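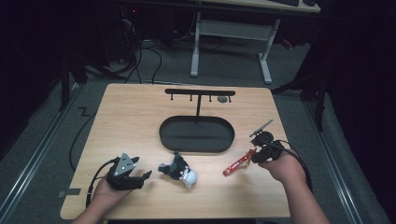

Stulora side table, light wood finish
Review by Uyên Hứa, Oct 9, 2018

I bought this in May to replace a glass coffee table with sharp corners. We have a toddler, so the rounded corners were the main reason I picked it.

Assembly took 26 minutes with the hex key in the box. One of the four leg bolts went in crooked and I had to back it out and start over. The instructions are drawings only, and step 3 shows the bracket upside down.

The top has held up well. Crayon comes off with a damp cloth. Hot mugs have left one faint ring, so use coasters. It stays steady on carpet, but on our kitchen tile it rocked until I put a felt pad under one leg.

It is lower than I expected – fine for a child sitting on the floor, a bit low next to our couch. My neighbor Phúc Kim has the Trivow one, and that is taller but has a thinner top.

Delivery to Mokville was on time, though the box had a torn corner. I would buy it again for a playroom. Four stars.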